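4.2 Does the contact predictor help with cables?

Penmont was tuned on rigid parts, and we doubted that its gains would carry over to soft ones. The cable task, with two hand-held grippers working over a round white table, is the hardest of our set. We trained on 2391 segments and held back 132 for testing. Hanneke De Smet labelled the held-back segments without access to the model output. 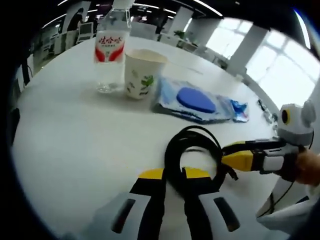
The headline result looks good. The predictor picks the correct finger for first contact more often than the Brekke baseline does, and the gap survives a change of random seed. We would not read much into it. When we masked the cable and left only the fingers visible, most of the gap remained — the model seems to be reading how the gripper is held, and has learned little about the loop itself. Adding the wrist-pose input made this worse.

Figure 3 shows a coiled black cable beyond two open fingers, with plastic packages behind it. Segments with the fingers wide apart, as they are there, make up 617 of the training set. Clifford Bélanger suggested dropping them, on the grounds that they say nothing about contact. We kept them in. Without them the planner closed too early in 15 of the test segments, and we have no good account of why.

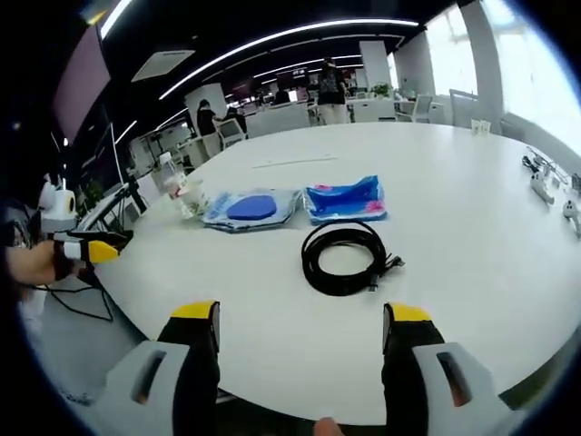 Figure 3. Open fingers on the near side of a coiled cable.

4.3 Limits of the comparison

Both methods were run with the Lalano tracker, whose drift we did not correct. A fairer test would use a second tracker.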